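The Slow Feed

A small news app is asking its readers to wait until dinnertime, and plenty of them love it

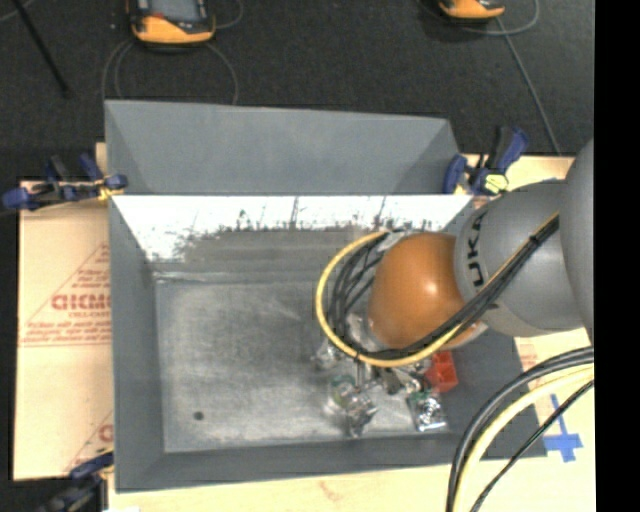 At half past five in the evening, Uyên Nông pushes a button and 30 stories go out to everybody at once. There's no second batch at nine, and no little red number nagging you to come back. If something enormous happens at ten, Warkier readers will have to hear about it somewhere else, or wait until tomorrow.

I have been using Warkier since September and I'm going to have trouble staying calm about it. I write about online media for a living, which means I have tried nearly every app that promised to fix the news (I still have most of them on my phone, in a folder I never open). This is the first one that has changed what I do with my evening. I read it at the kitchen table, top to bottom, and then I get up and wash the dishes.

The idea sounds almost too plain to be a company. Warkier gathers reporting from 106 publications, most of them local or regional papers with tiny web budgets, and a team of 15 editors picks the day's list by hand. Everyone gets the same stories in the same order. What you tap on today has no effect on what you see tomorrow.

Nông, who started the company after years of laying out front pages for newspapers, talks about order the way some people talk about music. "The third story is my favorite spot," she told me. "People are warmed up by then. You can put a water board meeting third and they'll read it. Put it eleventh and it's dead."

She's right about the water board, by the way. I read 900 words on a disputed well permit in a county I have never set foot in, and I went looking the next day for the follow-up.

The arguments behind the list

What makes Warkier really fun for a media nerd is a page called Why These, tucked behind a small gray link at the bottom of every edition. It carries notes from the editors on what got in, what got dropped and who disagreed. Some notes are a line long. Others go on for paragraphs, and a few are pretty testy.

Kjell Kristiansen writes the testy ones. He came to Warkier from radio, and he's the editor most likely to fight a popular story that he thinks has nothing new in it. I sat in on an afternoon call where he spent a good ten minutes trying to knock out a piece about a celebrity lawsuit. He lost. His objection ran that evening on Why These under his own name, and it was a better read than the lawsuit piece.

"If you choose for people, you owe them your reasons," Kristiansen said afterward. "A feed chooses for you all day long and you never get to hear the argument. I'd like people to hear it, even the dumb parts."

Readers do hear it, and they answer back. Each edition has a letters box, and a letter that changes an editor's mind gets posted with a short reply. During my first month a retired bus driver wrote in to say that three transit stories in a row had quoted officials and left out riders. The next transit story on the list was built entirely on rider interviews, from a small outlet called Tandomov that I'd never heard of and now read every week.

Does picking by hand fix bias?

No, and the people at Warkier get a little impatient when you suggest they think it does. Fifteen editors have fifteen sets of habits. Manee Sukprasert, who handles standards, keeps a running log of where the stories come from and what they cover, and she publishes it every month, flattering or otherwise. The last one showed that the list leaned hard toward big coastal cities. Farming barely showed up. Religion was close to missing.

"I was embarrassed for a day," Sukprasert said. "Then we hired for it."

Critics have a different worry. Lertchai Wiriya, who runs the rival app Ondon, believes in personal feeds and makes a good case for them. Ondon lets readers set their own dials for topic, region and length, and it shows them the settings in everyday words. He thinks a single list for everyone is a step back to the days when a handful of editors decided what counted.

"A nurse on the night shift and a soybean farmer don't need the same 30 stories," he told me. "Why would they?"

I like Ondon quite a bit, and I've kept it installed. But I think he undersells what happens when people read the same thing. My sister uses Warkier, and so does a guy at my gym, and we've ended up talking about stories we'd never have sent each other. That used to be an ordinary part of life with a newspaper. I had forgotten how good it feels!

Who pays for it

Warkier runs no ads. Subscribers pay a flat monthly fee, and part of every fee goes to the publications whose stories made the list. For a big paper that's pocket change. For a small one it can matter a great deal. Sakda Wannasri edits Thammasiri, a community news site with a staff of four, and one of its stories, on fees at a public boat ramp, made the evening list in the second spot. The site picked up 530 new email subscribers from that one piece.

"We thought the counter had broken," Wannasri said. "I refreshed it, then I called our reporter, and she was already refreshing it too."

Thammasiri has since landed four more stories on the list. Wannasri says the money covers a part-time photographer, and that his reporters have started pitching the kind of dull-sounding public records work they used to think no one would read.

There are things I'd change. The search tool is weak, and old editions are harder to find than they should be. The app also has no good answer for a true emergency, when waiting until dinner is a bad idea. Nông knows this and says they're testing a plain text alert, to be used a few times a year at most. Kristiansen, naturally, is against it. His note on the subject is already up on Why These, and it's a long one.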